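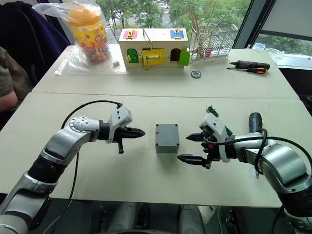

ELT 2360 Bench Skills for Small Electrical Work
Tranudmont Technical College, 2 credits
Handout 7: Lids, Screws and Closing Things Up
Last updated February 17, 2019

Welcome back! You've spent several sessions filling boxes with terminals and wire, and now we get to shut them. I know, I know, it's a lid. I've had plenty of people look at me funny for spending a whole class on it (and then watched a few of them drill out a stripped screw the same afternoon). So bring your box from last time, with the wiring done and tugged, and read this before you come down to room 265.

What we mean by "the box"

In class I say box, enclosure and junction box as if they were the same word, and for this handout they are. I mean the squarish kind with a flat lid that sits on top of a deeper body and gets held down at the four corners. The line where the lid meets the body is the seam. Please learn to look at the seam! It tells you more about how your lid is sitting than the screws do. A good seam is thin and looks the same on every side. If it's wider at one end, something is under there: a wire, a crumb of plastic, a gasket that climbed out of its groove.

Boxes come in plastic and in cast metal, and you'll get a turn with each. They close the same way but they forgive different things. A plastic body usually takes either a screw that cuts its own thread or a screw that goes into a little brass insert, and too much muscle will ruin the first and spin the second. A cast body has threads cut into the metal, so it feels sturdier under your hand, and people lean on it, and then the screw head gives up before the thread does. Paint or powder coat down in the hole can also make the first turn feel gritty. Back out, blow the hole clean, try again.

Before you pick up a screw

Clear the bench down to what you're using. I'm a terrible hypocrite about this at home, but in the lab I mean it. A pale, smooth table top is lovely for this job because a dropped screw shows up right away, though it does roll. Our Darnenach bench mats have a raised lip for that. Use them for loose hardware, and put the box itself on the flat.

Then run through these:

Wires tucked below the rim, none lying across a corner post.
Gasket all the way down in its groove, if your box has one. Push it with a fingertip, never a screwdriver.
Lid the right way around. Plenty of lids look square and aren't, quite. Make a mark if there isn't one.
Four screws out of the same bag, laid side by side so you can see they match in length.
The bit tried in a screw head before any of them go in the box.

That last one catches somebody every term. If the bit rocks in the head, it's too small, and you'll chew the slot on the final quarter turn when you're pushing hardest. The bit should fill the recess and feel almost stuck. Torgate kits have two bits in them that look identical at arm's length, so read the number on the shank.

Starting the first screw

Everybody wants to set all the screws down in their holes and grab the driver. Slow down for the first one. Drop the lid on, line up the corners by eye, and bring one screw to one hole with your fingertips (or tweezers if the hole is deep and your hands are like mine). Keep it upright. Lower it until the tip finds the hole in the body underneath, and let it stand there before you turn anything.

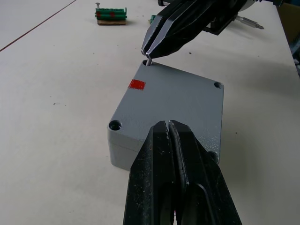
Photo: Bench Skills course, Tranudmont Technical College

Notice the thin silver screw at the back-left hole, pinched close and partway in. The grip on it is right over the hole, which keeps the screw from flopping to one side. The near corner shows the recess best, with a round opening and a step inside it. That step matters to you. On a box like this the head is meant to come down and seat in the recess, so when you tighten, the head stops against something solid and pulls the lid down with it. If your screw has the wrong shape of head it may jam on the way in and feel tight while the lid is still loose. Wiggle the lid and you'll know.

See the little red sticker on the lid, too? A sticker makes a fine orientation mark. I'm always telling people to put a dab of something on a lid before it comes off the first time, and a scrap of tape does the job as well as anything. Put it near one corner, off center, so it can only mean one thing.

The backward turn

My favorite trick in the whole course! With the screw standing in its hole and the bit resting in the head, turn it gently backward, to the left. You're feeling for a tiny drop, sometimes a click, as the end of the screw thread slips off the start of the thread below it. Stop right there and turn forward. It should run in with hardly any effort for the first few turns.

Why bother? With plastic, the old thread is soft and a new one is easy to cut by accident. Put a self-cutting screw back in a hole five or six times without the backward turn and you'll have shaved the post smooth. With metal you're avoiding a crossed thread, where the screw goes in crooked and binds after a turn or so. If it binds early, don't push through it. Take it out and start over. I promise it won't get better with force — I've tested that on expensive boxes.

Corner order

Once the first screw has caught, leave it loose. Really loose, so the lid can still shift a hair. Then go to the corner diagonally opposite, start that one, leave it loose as well, and do the other pair the same way. When all four have caught, check your seam.

Now snug them, same diagonal order, until each head just touches. Go around again for the final bit. I teach two passes with small boxes and three when there's a soft gasket, which needs time to squash evenly. If you tighten one corner all the way first, the opposite corner lifts, and the last hole won't line up, and you'll blame the box. (I've heard some very creative things said to boxes.)

How tight is tight? For the lab, hold the driver in your fingers, with the handle out of your palm, and stop when your fingers want to slip. On the job you follow the maker's number with a torque driver, and we'll get those out in April when we visit the Namboodiri building and work on the big panels. Please don't use a powered driver for this week's exercise, even if you own a nice one. You can't feel the drop with it.

Holding the box still

A small box skates around on a smooth table as soon as you push down on a driver. Steady it with your other hand on the lid or low on the sides, with your fingers well clear of the corner you're driving. A slipped bit goes straight for whatever's next to it. Holding down the front of the lid while you start a back screw works well, and it keeps the lid from tipping while only one corner is caught.

If it goes wrong

Screw spins and never gets tight: thread's gone, or the insert is turning in the plastic. Bring it to me before you try a longer screw. Longer screws find wires.

Head is chewed: stop early while there's still something to grab. A wide rubber band between bit and head sometimes gets you one more try.

Lid rocks after all four are in: loosen everything, lift, look for a trapped wire. If the wire's jacket is nicked, that wire gets replaced. No tape repairs in this class, sorry.

One hole won't line up: loosen the other three. If it still won't, turn the lid a quarter and check your mark.

Screw dropped inside the box: open it up and get it out, every time, even when you're certain it's harmless. I'll ask you to show me the screw.

For class

Close your box once with me watching. Then open it, mix up your screws, and close it again on your own, using the diagonal order and the backward turn at every corner. Write down in your lab book which corner you started with, how the first turns felt, and anything odd about the seam (a sketch is fine, and mine are awful, so no pressure). Then trade with your bench partner and open each other's boxes. You'll learn a lot about a person's wiring that way!

Lab books are due at the end of the session. Safety glasses on for the whole thing, and if you borrowed a bit from the Torgate kit, it goes back in the slot with its number facing up.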